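Home | Visits | Letters | Archive | About

Tuesday, October 25, 2022
By Yee-man Tai

Open day at the Savasness display village

I went to the Savasness open day expecting balloons and a sausage sizzle, and I got both. The flyer promised "a new way to live small", and since I've lived small for most of my adult life I wanted to know what was new about it.

Savasness is four finished homes on a gravel street, built by Nodero and fitted out by Kao, a furniture outfit that seems to like round corners. The plan is for 121 homes by the time it's done. The sales office has a model of the whole thing with tiny trees on it. There are no trees on the site yet, and when I asked what size they'd be going in, the bloke at the desk said he'd have to check.

We were taken through in groups. Our guide was cheerful and knew her script, and she used the word "flow" in every room. The kitchens are decent, I'll give them that. The benches are a proper height and the drawers run smoothly. The laundry is a cupboard in the hallway, and if you open it you can't get past to the bathroom.

I was most curious about storage, which the brochure goes on about for two pages. Second bedroom, second house: one wardrobe, one rail, and a shelf I couldn't reach. A family with winter gear would fill it by lunchtime.
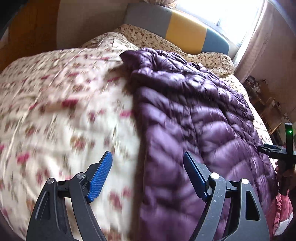 A purple puffer coat and a floral comforter share the bed.

The walls worried me more. I knocked on a few and they sounded thin, and I could hear the next group being told about flow through one of them. The guide said the insulation was "above code". Above it by how much she couldn't say, and the handout didn't either. It did say the homes would save owners $1000 a year on heating, with a small star next to the figure. I looked for the matching star on both sides of the page and never found it.

Then there's the bus. Skodance, the company behind the whole estate, has a "planned connection" marked on its map in a dotted green line. I walked to the nearest stop that exists today and it took me most of my lunch break, along a road with no footpath.

Would I go back? Perhaps in March, when they say the next street will be open. I'd like to see the place after a wet summer – and I'd like to see those trees.

Contact us | Copyright Yee-man Tai | Back to top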